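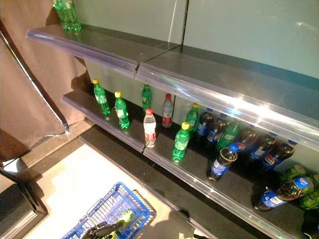 Shelf bay, head view. Green bottle at the basket.

Wednesday, April
Iolanda Bragança

Okay, writing this up while I still remember it, with a coffee going cold next to the keyboard. Most of today went on the house rules for the shelf bay, which I've been promising to turn into something other than a sticky note since before the Vondex visit. What follows is half diary and half draft, so please scribble on it.

The short version of why we need rules: two people can teleoperate the same pick and produce episodes you would never guess came from the same task. One drops the bottle in from above the rim, one sets it down and then holds the basket still while letting go. Both are fine if you do them on purpose. They're a pain when they're mixed together under one label, and I spent all of Monday's slot untangling exactly that. We have 273 episodes in the Fillance set so far and I trust 199 of them. The rest aren't bad, they're just labeled by whoever happened to be sitting down at the time, and I'm relabeling them in the evenings (yes, I know, I should have said something sooner).

So, rule one, basket first. Before the episode starts, the basket is on the floor, left hand at it, and the episode doesn't begin until both arms have stopped moving. I don't care about exact placement. I do want it in view of the head camera at the start, all four corners if you can manage it. If you have to lean the robot to see the basket, you've parked it wrong, so drive back and do it over.

Rule two, one hand, one job. Left looks after the basket, right does the shelf. No swapping partway through because the reach is awkward. If it's awkward, end the episode, mark it "abandoned, reach" and move the base. I got some pushback on this over lunch, and I get it, swapping feels clever when you're wearing the gloves! But a policy trained on clever swaps does them at strange times, and I have watched ours try it next to a full shelf. Never again.

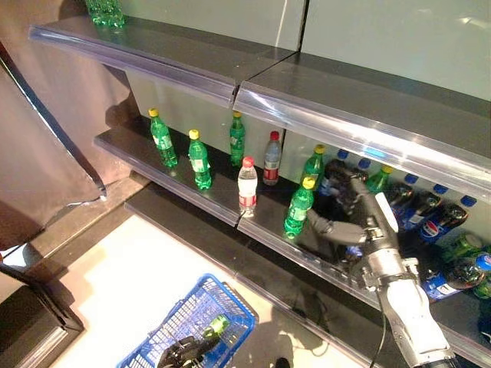 Shelf Bay Notebook 4, p. 2

Rule three is the one I argued with myself about: fallen bottles. There are bottles lying on their sides low down at the right end, with the Pepsi standing and leaning close by, and that corner is where everybody's habits come apart. Some people want to tidy it before they record. Some people go for the lying ones first because they're annoying to look at. What I've written down is:

- A bottle that is down before the start stays down. It's part of the layout, so note it and leave it.
- A bottle you knock over during a pick gets flagged in the episode notes with the word "disturbed". Finish the pick if it's safe, then stop.
- No reaching over a row of standing bottles to get at one behind. Work from the front edge back.
- Nobody's own hand goes into the bay while the arms are powered. Hit the stop, wait for the lamp, then reach. This one isn't a draft, it's been the rule since the beginning and I'm only repeating it.

The Namine people do it differently, by the way. They reset to a photographed layout every time and treat anything lying down as a void run. It makes beautiful data and I'm sort of jealous, but it takes them forever, and real shelves have stuff lying around on them. I'd sooner record the mess and say what it was.

Cables. I'm going to be boring about cables. Check the slack on the right forearm before the first run of a session and again after any base move. The loop should be long enough that the full reach doesn't pull on it and short enough that it can't sweep the shelf. Same for the loop on the left — it's easy to forget that arm when the other one is getting all the attention. I want this on the start card in big letters.

Then speed. Approach speed inside the bay stays at the low setting, full stop, and you don't turn it up for the last pick of the day when you want to go home. I did that in the fall and I'm still hearing about it. 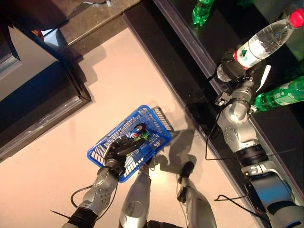
Cans in the basket, water bottle in the right gripper. Left hand on the rim.

I like this grip on the basket: hand over the near edge, rim held. I'm making it the reference for rule one, with a print of it taped inside the cover of the start card. Pinching a corner or just resting the fingers against the mesh doesn't count as holding.

The neck grip on the water bottle is trickier to write a rule for. I'm happy with the neck for anything with a screw cap, but bringing it in sideways means you have to turn it somewhere between the shelf and the basket, and people turn it in different places. Proposal: clear the shelf edge first, then rotate, then lower. Three separate motions, with a little pause between them that the segmenter can find. Vigfúsdóttir's handling guide wants the rotation done while still over the shelf, and their argument is that a drop from there is a shorter drop. Fair enough, though their bay has a deeper deck than ours and I think we'd be clipping neighbors all day. I'll try it both ways before I commit to anything.

Cans are still an open question. Everything above was written with bottles in my head, and a can has no neck, so "grip at the neck" is useless there. For now: around the body, middle height, and put "can" in the object field so we can pull them out later.

To do:
- start card, new version, one side only
- finish relabeling, then ask someone who isn't me to spot check it
- rotation test, over the shelf versus clear of the edge
- write the can rule
- more cable ties, the small black ones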